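Prireo Storage, Unit 1583
Desk and parcel area inspection, Mon 25 January
Form 3042, comments to be filled in for every item

1. Fire exit clear
Pass. It was clear at nine o'clock. I'd like to see it at four, after the Stellard delivery.

2. Extension leads
Fail. One lead plugged into another, again. The sheet from last time says "resolved".

3. Extinguisher
Tag present, signature unreadable. I am not convinced anyone lifted it off the hook.

4. Desks free of packaging and personal items
Fail. Cartons are meant to be flattened once opened. The rule is up on the wall and has made no difference I can find. 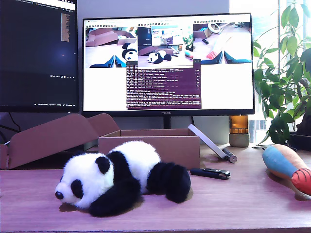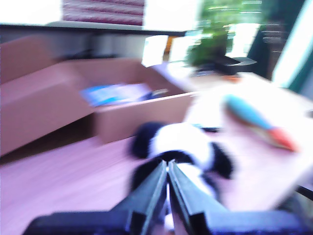
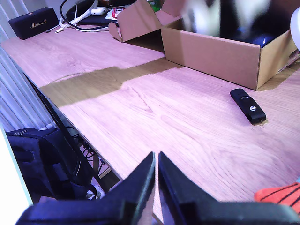 5. Shelving
Pass, with doubts. The load plate says 100 kg a shelf. How the Torno boxes were weighed is not recorded — I suspect they weren't.

6. First aid box
Plasters in date, eyewash expired. Reorder.

7. Lighting
Pass on the Inga side. Flicker by the door, reported twice.

8. Training records
"All staff trained" is written across the page with no dates. Not accepted. Resubmit before the end of January.

Result: not signed off. Items 2, 4, 6 and 8 to be checked again in person.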